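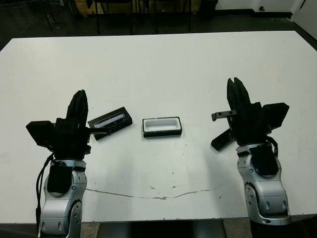
The two-arm table at Plelbridge, with the case and the tray set out.

Teaching by hand: news from the two-arm table

If you've walked past the end room at Plelbridge this summer and heard somebody muttering "left, left, no, my left," that was us, and we're having a wonderful time. The teaching project now has 526 finished runs saved, all of them done by people sitting at the controls and moving both arms through the job themselves. We want to reach 2,000 by January. Samah Zerouali keeps the tally on the whiteboard by the door and she is very strict about what gets added to it.

For anyone who missed the spring issue, we aren't writing out the motions in code. The operator holds a pair of handles, one for each arm, and the arms on the table follow along. Everything gets saved while that goes on - the joint positions, the grippers opening and closing, the camera view - and later the learning program goes through all those runs and tries to work out what to do when it's on its own. So the quality of the whole thing comes down to how well we drive. It's a funny feeling to know that your bad habits are going into the training set along with your good ones!

The job we're on now uses a thin black case and a shallow black tray with a white inside. Pick up the case, turn it so it lines up with the tray, and set it down in the opening. You or I could do it while talking on the phone. With grippers it's a different story, because the case is so low that there's hardly any edge to get hold of, and if you come in too steep the fingertips meet the table before they meet the case. Pranab Weerakoon found a lovely way around this in his second week. He holds one end still with one arm and slips a fingertip of the other under the far edge, then tips it up a little and closes. We all copied him within a day (I was the slowest).

We start the case at a different angle every run, and we don't tidy it up first. Slanted is good. Nearly upside down to the tray is good too, though you'll need more wrist than you think. The tray mostly stays square to the table, but Rachid Saber has started shifting it left and right in his sessions and we'd like everyone to do the same from now on. The early runs all had it in one spot, and the first trained version learned that spot beautifully and nothing else. It would carry the case over with great confidence and let go above bare table. We laughed a lot and then we went back and collected more.

The newest version, called Setton on our machines, was trained on everything up to run 451 or so and is a real step up. Ehab Soliman ran it for 78 tries last week and it placed the case properly in 51 of them. What made me happiest was watching it miss a grip, back off, and come in again. We never sat down and taught that as a lesson. It's in there from all the times one of us missed and had to try again, and those were runs we nearly threw out in the beginning. Please keep yours! A miss followed by a good recovery is worth saving. A run where you drop the case on the floor is not.

A few notes from the other Ehab, Ehab Erraji, who looks after the arms:

Bring both arms back to the rest pose before you end a run. Fingers up, grippers clear of the table.

Watch the cable on the left wrist when you roll that arm outward. It has enough slack for the normal job but not for showing off.

Go slower than feels natural on the way down to the tray. The quick drivers among us make jerky recordings, and the jerks come through in training.

If the handles and the arms feel out of step, stop and redo the zeroing. It takes two minutes and saves your whole session.

New drivers are very welcome, and you don't need any background for it. Samir, our practice setup, is free most mornings and runs the same controls with no saving turned on, so you can be as clumsy as you like. Most people get their first clean placement inside an hour. After that you sit with one of us for a half session and then you're on the list. People who knit or play an instrument seem to pick it up fast, though Pranab does neither and he's still the best we've got.

Next up, once the case and tray are working more often, we'd like to try handing the case from one arm to the other in midair. Rachid has done it four times by hand and says his shoulders hurt. Sign-up slots for September are on Posta, listed under "arms," and Samah can move you if a time stops working.

2018-08-28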